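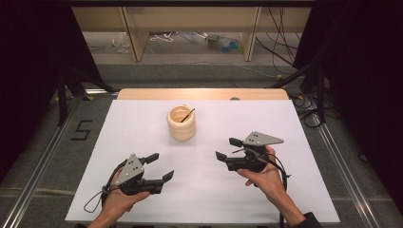
2 min read

4.2 Data Collection with Hand-Held Grippers

Demonstrations for the Vetik task set were recorded without a robot arm. The operator holds one gripper in each hand and works over a white board placed on the table, as in Figure 3. Each of the 2 tasks was demonstrated 200 times, and recordings with lost tracking were discarded before training.

The policy was then run on the Skamero arm pair for 100 trials per task. It completed 92 trials of the cup task. Most failures occurred when the two grippers closed at different times.

Figure 3. Hand-held grippers and a ribbed cup on the board.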